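Foam Letter Sorting Table: Frequently Asked Questions

Tullthorpe Family Learning Room
Page prepared by Chae-won Ban. Last changed 14/07/2023.

Many parents ask us the same questions about the letter table, so I have collected the answers on one page. If your question is missing, please write it in the notebook near the entrance. Min-kyu Yeo or I will reply to you.

What is the letter table?

It is a low table with foam letters and some coloured plates. The child takes a letter and decides on which plate it should go. We use it with children from three years old, mostly before they can read. Some older children who are new to English enjoy it also.

Must the child know the names of the letters?

No. At the beginning we speak only about colour. A child who says "green one" and puts it on the green plate has done the task well. Names of letters come later, and sounds of letters later again.

Does the colour of the letter have to be the same as the plate?

It has to be the same family of colour. Our plates are pale and many of the letters are strong in colour, so an exact match is often not possible. I think this is useful for the child, who must decide that dark green and light green are both called green. Letters which belong to another colour stay on the table until their turn.
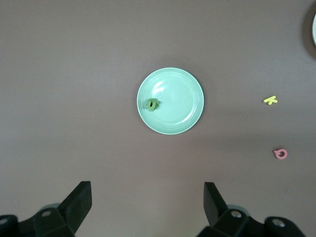
A dark green letter on the mint plate. The yellow K and a pink letter are still on the table.

My child puts the yellow letters on the green plate. Should I correct this?

Please wait a little first. Ask "What colour is this plate?" and let the child look again. If the letter stays there, leave it. Children of three years often have their own rule, and it is interesting to ask them what it is.

Which letters are difficult?

The round ones. When a foam letter is lying turned on the table, a small "a" can look like a "Q", and "m" and "w" are the same shape for a child who walks to the other side. Please do not say "wrong" when this happens. Turn the letter slowly and say both names. The letters K and x give less trouble in our experience.

Are capital and small letters mixed?

Yes, they are in one bag. We had two separate bags until March, but they were mixed again after every session and we stopped. If you prefer only small letters for your child, tell us when you arrive and we will take out the others.

Is it not confusing when letter and plate have nearly the same colour?

For some children, yes. Blue letters on the light blue plate are hard to see from far, and a child may believe that the plate has fewer letters than it has. We suggest to touch them with the finger, one after another. Taking them off the plate at the end is also good practice for this.

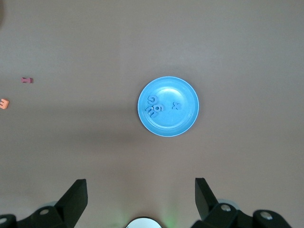

Blue letters together on the light blue plate, with the x a little apart from the others.

How many letters are in the set?

Our bag should have 100 letters. At the last check we found 57, so if you discover a foam letter in a coat pocket or a pushchair, we will be very glad to have it back.

Can I buy the same letters?

Ours were bought in two orders, the first from Sendus and the second from Plostel. The colours of the two are not completely equal. Any thick foam letters will do. Thin ones are difficult to pick up from a smooth table.

How do you clean them?

We wash the letters in warm water with a little soap, press them in a towel and leave them overnight on the rack. Please do not put them in the dishwasher. The plates are washed by hand with the letters.

Can we borrow the set for home?

The big set stays in the room. There is a smaller bag, with its own plates, which can be borrowed for two weeks. Ask at the Salinas desk, on the left when you enter, and write your name and telephone number on the card.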